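Fui à feira de colecionadores de Latton com um orçamento de 45 euros e a convicção de que ia voltar com troco. Voltei com dois bonecos que não procurava e uma dor no ombro de carregar o catálogo da Willems, que este ano pesa mais do que a maior parte das figuras que anuncia.

A entrada faz-se pelo pavilhão velho, com fila até ao parque de estacionamento às dez da manhã. Eram 53 expositores, segundo o folheto, embora o mapa só tivesse lugar para os que pagaram a tempo. A Gellell ficou com o canto do fundo, ao lado das casas de banho, e foi de longe a banca mais visitada. Tirem daí as conclusões que quiserem.

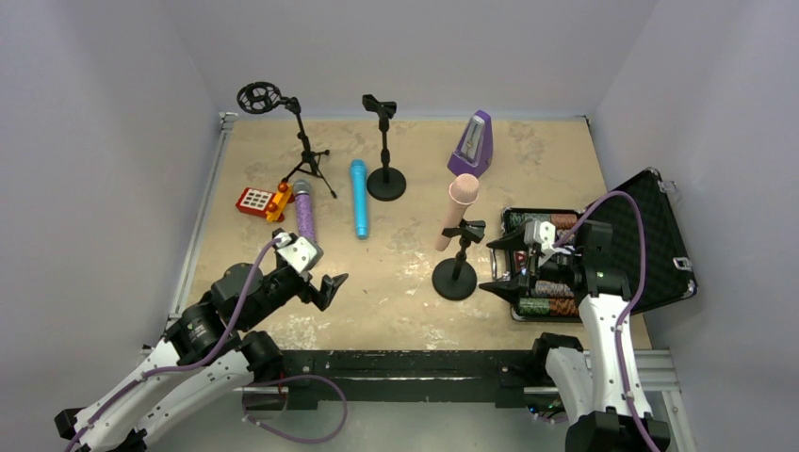
Três suportes de microfone pretos, um deles com a pinça vazia.

A grande novidade era a nova série da Wenora, seis figuras articuladas em escala de quinze centímetros, com uma peça extra em cada caixa para montar um sétimo boneco. O sétimo é, claro, o único que alguém quer. Eimear Hennessy, que desenha a linha há anos, explicou com muita paciência que os joelhos foram refeitos de raiz. Experimentei. Dobram lindamente — para a frente também, o que me pareceu ambicioso.

As pinturas melhoraram, isso é justo dizer. Os olhos já apontam os dois para o mesmo lado. Em compensação, as capas continuam a ser daquele plástico rígido que obriga o herói a viver de pé, e o vilão traz três mãos direitas suplentes e nenhuma esquerda.
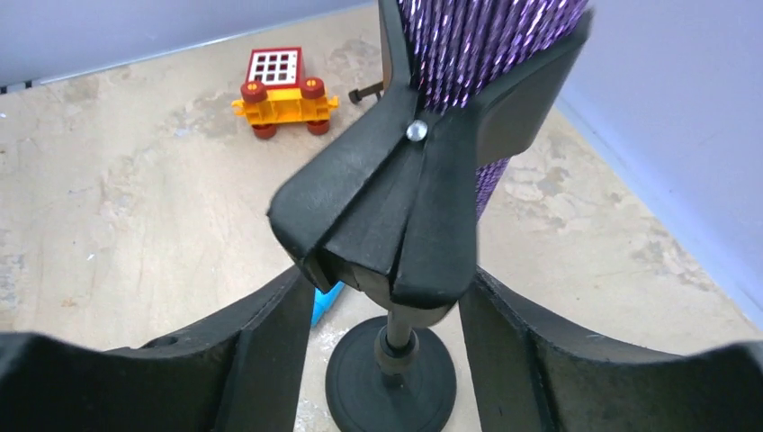 Roxo, brilhante e preso num suporte preto.

À tarde houve o leilão. O lote mais falado era um protótipo sem pintura, com um braço colado ao contrário, que subiu até aos 2.110 euros enquanto eu comia uma sandes de queijo. Macario Galindo, o leiloeiro, chamou-lhe "uma peça com carácter". Na minha prateleira, uma peça com carácter costuma ser a que caiu.

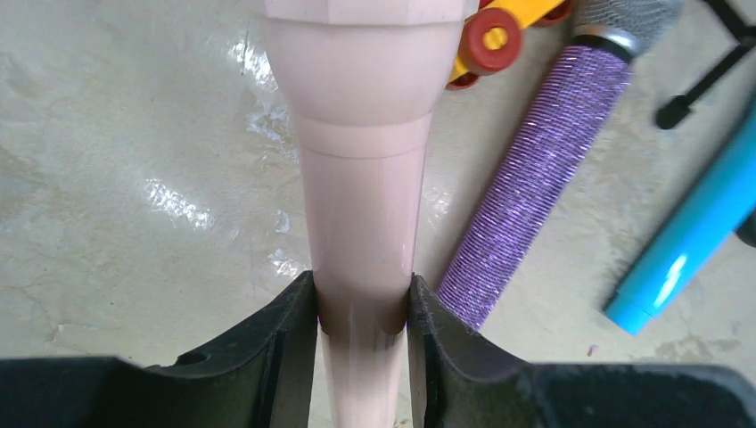

Comprei por fim um cavaleiro da Willems sem caixa e um dragão da Gellell com uma asa a menos, os dois por 38 euros. O vendedor jurou que a asa se arranja facilmente em separado. Já procurei: custa mais do que o dragão.

Para o ano a feira volta em junho, no mesmo pavilhão. Quem for, leve água e chegue antes das dez. E não deixe o catálogo para o fim, que às quatro já só restavam os exemplares em neerlandês. O meu é um deles.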